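12/9/18

Thread: notes on the Flondard, the under-desk pedal unit that charges a battery pack while you type. I have had one since November and put 173 hours on it. Numbers and complaints follow. 1/16 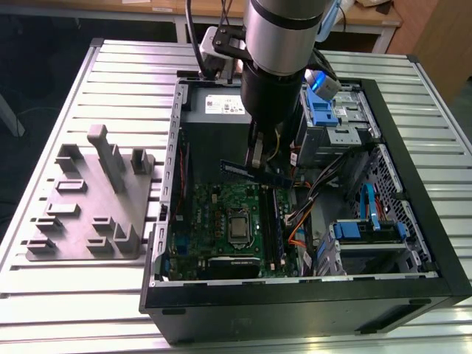
A memory module over an open desktop tower, gripper above.

2/16 What it is: a crank, a flywheel, a small generator and a 500 Wh battery pack in one steel housing. You pedal seated. The pack has two wall-type outlets and four USB ports. It is sold by Melleck, who also make the Flideck standing mat.

3/16 The claim on the box is "power your workday with your legs." Let's take that as an engineering statement and check it.

4/16 A seated person who is also trying to read email will hold 30 to 40 watts at the crank. I measured mine with a pedal power meter over two weeks. Average was 34. If I pushed to 60 I stopped being able to type in full sentences.

5/16 Generator and charging losses take a good part of that. With 34 W at the crank I see 22 W going into the pack. Melleck doesn't publish an efficiency figure. I asked Josiane Jacquet on their support desk and she confirmed there isn't one in the manual either.

6/16 So: 22 W in. My laptop draws 18 W on light work and 45 W when compiling. Light work is covered, with a little left over. Compiling is not. A desktop tower with a large monitor is out of the question unless you start with a full pack.

7/16 Filling the pack from empty by pedaling alone would take just under 23 hours at my pace. I have done it once, over 8 days. I don't recommend it as a goal. Charge it from the wall overnight and treat the pedaling as a top-up.

8/16 Resistance. There are 6 levels. Levels 1 and 2 feel identical and the meter agrees, within its error. Level 3 is where I work. Level 5 and up will push a chair with casters backward across a hard floor. Use a fixed chair or the strap.

9/16 The strap is sold separately. It should be in the box. Wim Leemans posted a good substitute made from a luggage belt and a carabiner. I have used his version for a month and it has held.

10/16 Noise. At 60 rpm I get 41 dB at ear height with the desk between me and the unit. Coworkers can't hear it on calls. At 80 rpm there is a tick once per turn, which I traced to the left crank arm. A quarter turn on the crank bolt fixed it – check yours before you write to support.

11/16 Height. The pedals peak 14 inches off the floor. Add thigh and you need 27 inches of clear space under the desk. Ngan-ling Fang is 5'3" and fits under a standard desk. I am 6'1" and had to raise mine two inches on blocks. Measure first.

12/16 The app. It reports calories, and the number is high. It showed 310 for an hour at level 3. From crank power and a normal figure for muscle efficiency I get a little under 130. My guess is that it adds resting burn and then rounds in its own favor. Watt-hours in the same app match my meter to within 3 percent, so use those.

13/16 The app also logs you out every time the unit sleeps, and the unit sleeps after four minutes. Version 2.1 was supposed to fix this. It now sleeps after five.

14/16 Compared with the Hollis desk bike: the Hollis is quieter, has a better seat angle and generates nothing. If you only want to move your legs during the day, get the Hollis and spend the difference on a chair. Colette Lacroix has both and uses the Hollis on most days.

15/16 Does it count as exercise? My resting heart rate is down 3 bpm since I started. I also started walking to the station in the same period, so I can't separate the two. Weight unchanged. Knees fine. Right hip was stiff until I moved the unit 4 inches farther forward.

16/16 Several people asked whether it will run a washing machine. No. The outlets are rated at 300 W combined and the heater in mine pulls far more than that. Ysaline Texier tried a small spin dryer on hers and it tripped the pack at startup – the reset button is underneath, behind the rubber foot on the left.

Correction to 8/16: the chair movement starts at level 4 on tile. I was testing on wood.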